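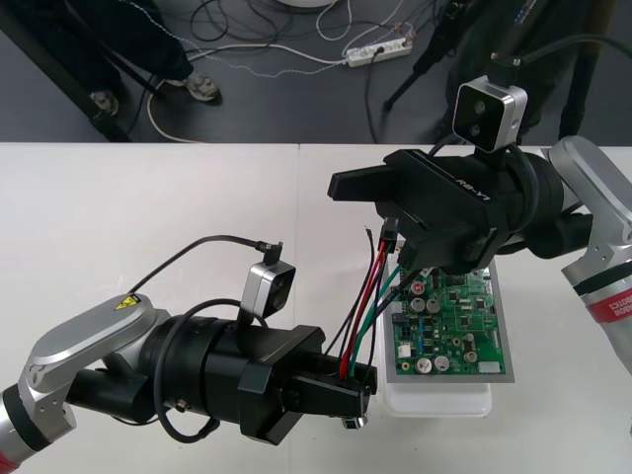

Escrow Shortages After Your First Year

Many new owners get a letter from their loan servicer in February saying the monthly payment is going up. The interest rate on a fixed loan has not changed. The increase comes from the escrow account, which collects money for property tax and homeowners insurance and pays those bills when they fall due.

At closing, the escrow amount is an estimate. If the house was newly built, or had not changed hands for many years, the estimate may rest on an old assessed value. When the county reassesses, the tax bill rises and the account runs short.

A worked case: the servicer expected to pay out a certain sum for the year and paid out $456 more. Spread over 12 months, the shortage adds $38 to each payment. The base payment also goes up by $38, as next year's bills are expected to match this year's. The total increase is $76 a month — twice what most people expect when they read the first page.

Paying the shortage in one lump sum removes only the first $38. The second part stays until the tax or insurance bill comes down.

Items to check on the statement:

Tax paid. Compare it with the county's own bill. Servicers sometimes pay on the wrong parcel number.

Insurance paid. If you changed carriers, confirm that the old policy was canceled and that any refund was sent.

Cushion. Federal rules let the servicer hold up to two months of escrow payments in reserve. Your loan papers may set a lower limit.

Exemptions. A homestead exemption usually has to be filed by the owner and does not carry over from the seller.

Remigiusz Sobczak will go through sample statements at the Haria branch on Friday at 5 p.m. Bring your own statement and the latest tax bill.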